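Marlene Bittencourt
@marlenebitt · July 24, 2022

Every mattress brand wants me to believe I need a new bed every seven years. I went looking for where the seven comes from. A thread. 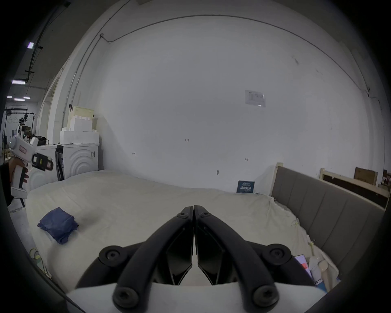 Cream mattress cover, a bit rumpled. Dark blue cloth folded on top.

1/ The Makano site says seven. The Vasconcelos site says "seven to eight, sooner if you wake up tired." I have a kid. I have woken up tired since March of whatever year that was.

2/ So I wrote to Makano and asked what the seven is based on. Got a very friendly reply with a link to a blog post. The blog post links to another blog post. That one links back to the first.

3/ Vasconcelos at least sent a PDF. It's a survey. They asked 198 people who had just bought a new mattress if they were sleeping better. Guess what people say right after spending $1,643 on something.

4/ No comparison group. No follow-up. One line says people "felt" their old bed had been holding them back. OK.

5/ Then there's the "your mattress doubles in weight" thing. You've heard it. Dust, skin, mites, the works. I asked Bestus, who sell the covers and say it right on the box, if anyone there had ever put an old mattress on a scale. Still waiting.

6/ I'm not saying beds last forever. Springs go. Foam sags. If there's a dip you roll into every night, sure, replace it. You don't need a calendar for that, you need a back.

7/ Aparecida Quintana used to sell these at Tuton and told me the staff training had two questions in it: how old is your mattress, and do you ever wake up sore. Any answer over five years plus any yes = time to upgrade. Who over 35 is getting out of that one?

8/ Also please read the warranty before you get excited about "20 years." Mine covers sagging deeper than an inch and a half, with nobody on it, and any stain voids the whole thing.

9/ Several of you are asking what I sleep on. A boring medium-firm one, older than seven. I turn it when I remember.

10/ If anybody has a real study, not paid for by someone with a showroom, send it over and I'll read it. Replies are open.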